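Stundia Interlibrary Loan Request Log
Data card, revision 5

Summary

Stundia is a table of book loan requests exchanged between the Clarkdale and Wirkau branch libraries. It has 625 rows, one per request, and 18 columns. The file is tab-separated, UTF-8, with a header row. Maintainer: Anastasia Xenos.
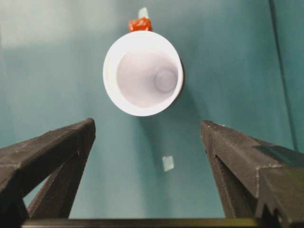

Rows are sorted by request_id. The id is assigned when the request is entered and is never reused, so gaps mark withdrawn requests. Do not use the gaps to estimate a refusal rate. Refused requests stay in the table with status R.

Columns of note

lender, borrower: branch code, CLK or WRK.
title_norm: title in lower case, leading article removed.
due_ext: number of extensions granted, 0 to 2.
cond_out, cond_in: condition grade at dispatch and at return. Blank means not graded.

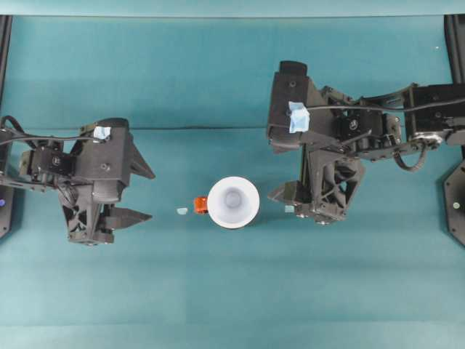
Two black arms over a teal tabletop.

Known problems

Multi-volume sets were entered as one request at Clarkdale and as one request per volume at Wirkau. The set_key column joins the volumes where the match could be made by hand. Dates in October were typed day-first at Wirkau and have been converted. Five rows could not be resolved and carry a null date.
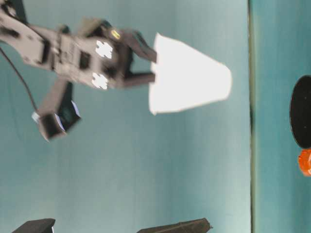

Patron numbers were removed before export. The remaining patron_class column has three values: adult, minor, institution. Joining it to other circulation files from either branch is not permitted under the terms in TERMS.txt.

Changes

April 12, 2012: cond_in regraded on the Clarkdale scale; title_norm rebuilt; duplicate header row deleted.

Notes from users
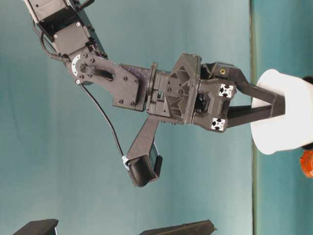

Xenos, the regrading broke my comparison with revision 4, where a Wirkau grade of 3 meant a worn spine only. Could the old values be kept in a second column?

Reply: they are in cond_in_old.tsv, keyed on request_id.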